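Fostville Library Extends Evening Hours and Opens Table Room to Residents

Fostville, 12 April 2018 - The Fostville Public Library will stay open until 9 p.m. on weeknights under a schedule approved this week by the library board. The change applies to the main building on Temon Street and to the smaller Gavus branch, which has closed at 5 p.m. since its reading room was rebuilt.

The new hours follow a survey of cardholders carried out over the winter. Residents returned over 500 forms, and most of those who answered said that they could not reach either building before closing time on a working day. Parents of school-age children and people who work shifts at the Temon rail yard asked for later hours more often than any other group.

Funding for the added staff time comes from the town's general budget and will be reviewed after one year. The library does not plan to raise fines or the fee for replacement cards. Morning hours at both locations stay the same, and the outdoor book return remains open at all times.

The main building will also open its second-floor table room to the public in the evening. The room was used for meetings only and was often locked. Residents may now reserve a table for study, letter writing, crafts or other quiet work at no charge. Each reservation lasts up to 3 hours and may be renewed if no other person is waiting. Dried flowers and greenery may be brought in for craft work, but fresh flowers in water are not allowed near the book stacks.
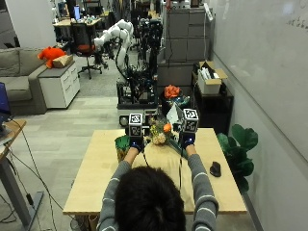

How to Reserve a Table

Reservations may be made at the front desk or by telephone up to 14 days in advance. A current Fostville library card is required. Visitors from neighboring towns that share the Ji County lending agreement may use their own cards, provided that the card has been registered once at the front desk.

Tables are held for a short time past the start of the reservation and are then released. Food is not permitted in the room. Covered drinks are allowed. Glue, paint and other materials that may mark the furniture should be used only on the protective mats, which can be borrowed from the desk.

Groups that met in the room under the former arrangement will keep their usual times through July. After that date they are asked to apply for the lower-level meeting room, which seats more people and has its own entrance from the parking lot.

Changes at the Gavus Branch

The Gavus branch will receive 200 new large-print titles as part of the same plan, along with better lighting at the front steps. The branch has no table room, but its reading room will be open for the full evening. Requested books will continue to move between the two buildings on the morning van.

Printed copies of the new schedule are available at both locations and at the town hall information counter. Comments on the evening hours may be left in writing at either front desk.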